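Subject: Re: [deltwood-families] Wording for the memorial page

I've gone through the draft again and have a few changes before it goes up. Most are small.

The dates in the second paragraph don't agree with the ones on the service card. The card has the move to Deltwood in 2000, and the draft has it two years later. I checked with the family and the card is right. Please use that.

On the earlier question:

> Do we list the grandchildren by name or only give the number?
> The draft has "8 grandchildren" with no names, and the paper
> in Rimen charges by the line. I would also like to know if we
> mention the years at Andow. Some people only knew him from there.

The family wants the number only, in the paper and on our page, spelled out as "eight." They were worried about leaving out a step-grandchild by mistake, and this settles it. Great-grandchildren can go in the same sentence. There are two.

Andow should be mentioned. He worked in the parts department there for most of his life and was proud of it. One sentence is enough, after the part about school and before the part about church. I would leave out the layoff. It's true, but it isn't what his wife wants people to read.
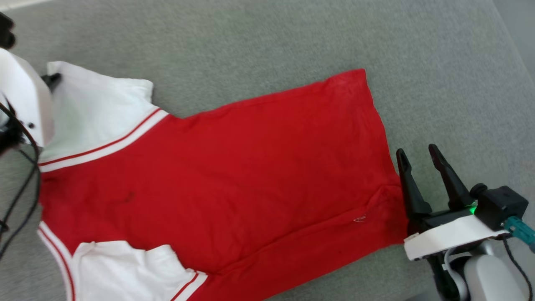
Page last changed: 2021-08-05

The paragraph about softball can stay as it is, except for the team name. It was Kongkaew Hardware when he played and the store changed its name later. The people who remember those seasons will look for the old name – I know I did.

"Passed peacefully at home" should be "died at home." His daughter asked for this and I don't think we should argue with her over it.

The list of those who went before him is missing his older sister. She goes after the parents and ahead of the brother. The brother's middle initial can come out, as none of the others have one.

For donations, the family has picked the Deltwood library. Please take out the line about flowers. They aren't refusing them, they just don't want it to read like a request either way. The library will take checks at the front desk or by mail, with his last name on the memo line.

The visitation is at 10 in the church hall and the service follows in the main church. The draft has both in the hall. Lunch is back in the hall afterward, and anyone bringing a dish should use the side door, where there are no steps.

I still need a yes or no on the guest book. In June we left one open on another page and it filled up with ads. I can set it so that messages wait until one of us reads them, but then somebody besides me has to be willing to check it at night.

If there are other corrections, send them to the list and not to me alone, so we all work from the same copy.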